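Werkstattbuch, Eintrag vom 15. März 2019

Thema: Regeln für die Handgreifer, zweiter Anlauf

So, ich schreibe das jetzt endlich ordentlich auf, bevor wieder jeder seine eigene Version im Kopf hat. Bujar Begović und ich haben den Vormittag über den alten Zettel am Schrank diskutiert (den mit dem Kaffeefleck, auf dem die halbe dritte Regel nicht mehr zu lesen ist), und wir waren uns öfter einig, als ich gedacht hätte. Bei der Tischbeleuchtung nicht, dazu weiter unten mehr.

Ausgangspunkt war der Vidmar-Durchgang im Februar. 300 Aufnahmen mit dem Handgreifer, und davon mussten wir 38 wegwerfen. Das tut schon weh, wenn man die selber gemacht hat! Ich bin die Ausschussliste noch mal durchgegangen und habe mir zu jeder Aufnahme den Grund notiert, soweit er sich feststellen ließ. Der dickste Brocken waren Starts, bei denen der Greifer schon in Bewegung war, als die Aufnahme anfing. Dann kommen die Sachen, bei denen die Finger gar nicht ganz offen waren, und ein Rest, bei dem die Nullstellung nicht gestimmt hat. Technisch kaputt war davon fast nichts. Es waren also wir, und zwar ich mindestens so oft wie die anderen.

Was auf dem alten Zettel stand: »Vor jeder Aufnahme Greifer prüfen.« Toll. Und was heißt prüfen? Bujar hat darunter verstanden, dass man einmal auf- und zumacht und hinhört. Ich habe darunter verstanden, dass man die Schrauben anfasst. Beides schadet nicht, aber so kommt man nie auf denselben Stand. Deshalb jetzt ausformuliert, gilt ab sofort für beide Plätze:

Startstellung. Greifer ganz öffnen, bis zum Anschlag. Über den freien Tisch halten, Finger zeigen in Arbeitsrichtung, dann erst Aufnahme auslösen. Nach dem Auslösen ruhig bis 5 zählen und erst danach losgehen. Wer zu früh zuckt, bricht ab und fängt neu an. Bitte nicht »geht schon« denken, ging im Februar nämlich nicht.

Teile auf den Tisch. Das Teil kommt erst nach der Startstellung dazu, und zwar legt es die zweite Person hin. Allein geht es auch, dann mit der freien Hand von der Seite. Nie mit dem Greifer selbst hinschieben! Das habe ich mir bei den Plallska-Klötzen angewöhnt und muss es mir jetzt mühsam wieder abgewöhnen.

Nullstellung. Einmal pro Serie Finger komplett schließen, Wert ablesen, ins Blatt eintragen. Nach einem Fingerwechsel immer noch einmal, auch wenn man »nur kurz« einen Finger getauscht hat. Wenn der Wert springt, wird nicht weitergemacht, dann bitte einen von uns beiden holen.

Finger. Kratzer und abgeriebene Stellen sind in Ordnung, solange die Greifflächen eben bleiben. Kerben, die man mit dem Fingernagel deutlich spürt, kommen ins Blatt, mit Datum und Seite. Lose Schrauben sofort nachziehen, Handkraft, kein Akkuschrauber. (Ich weiß, wer das war. Steht hier nicht.)

Finger weg von den Fingern, also die eigenen: Solange der Greifer geschlossen wird, bleibt die freie Hand außerhalb der Öffnung. Klingt nach Kindergarten, aber bei der Handversion wird man viel leichtsinniger als am großen Arm drüben, wo der Zaun davorsteht und der rote Knopf leuchtet. Wir hatten noch keine Verletzung, nur einen sehr blauen Daumennagel, und den würde ich gern als Einzelfall verbuchen.

Zur großen Zelle noch: Wer vom Handgreifer dorthin wechselt, liest vorher die Seite über den Einrichtbetrieb. Reduzierte Geschwindigkeit, Zustimmtaster in der Hand, und eine zweite Person steht am Not-Halt. Das ist keine Empfehlung. Bujar will dafür eine Unterschriftenliste, ich fand das erst übertrieben, inzwischen bin ich dafür - im Oluscombe-Projekt hatten sie so eine Liste, und es hat dort keinen aufgehalten.

Dann das Licht. Bujar möchte eine matte Unterlage auf den ganzen Tisch, damit nichts mehr spiegelt. Ich möchte das helle Holz behalten, weil die Leute, die später mit den Aufnahmen arbeiten, sonst lauter graue Matten sehen und sich wundern, wenn der Greifer woanders nicht klarkommt. Vorläufiger Kompromiss: Holz bleibt, beide Lampen kommen an die Wandseite, und im Blatt wird vermerkt, welche an war. Nach der nächsten Serie schauen wir uns das zusammen an.

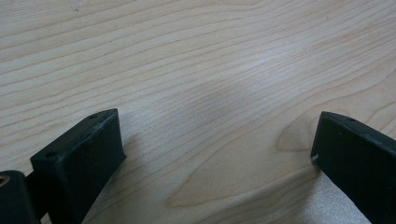 Startstellung über dem Holztisch, Finger offen, nichts dazwischen. Heller Reflex auf der Platte.

Genau über solche Reflexe haben wir vorhin gestritten. Mich stört der Fleck nicht, die Maserung ist da ja trotzdem noch zu sehen, aber Bujar sagt, bei einem weißen Teil sähe das anders aus, und da hat er wahrscheinlich recht. Am rechten Finger ist innen ein winziger heller Punkt, wie abgeschabt. Nach unserer neuen Regel also: mit dem Nagel drübergehen und nur bei spürbarer Kerbe eintragen. Links an der Oberkante ist es auch etwas abgerieben, das fällt unter »in Ordnung«.

Noch offen:

Das Pakness-Blatt (die Vorlage mit den Spalten) hat kein Feld für die Lampen. Ich baue eins ein, bis dahin bitte unter Bemerkungen schreiben.

Wie lange darf eine Serie am Stück dauern? Ich merke bei mir, dass ich irgendwann schlampig werde, der Arm wird schwer und die Startstellung immer schiefer. Vorschlag: nach 9 Aufnahmen Greifer ablegen, Arm ausschütteln, dann weiter. Bujar findet das zu knapp. Wir probieren es trotzdem erst einmal so.

Ablage: Der Greifer wird liegend abgelegt, Finger geschlossen, Kabel nicht geknickt. Der Haken an der Wand ist für die Jacken.

Alter Zettel ist ab, der neue hängt, sobald der Drucker wieder Toner hat. Ersatzschrauben für die Finger sind bestellt, die letzten liegen in der kleinen Dose neben dem Schraubstock.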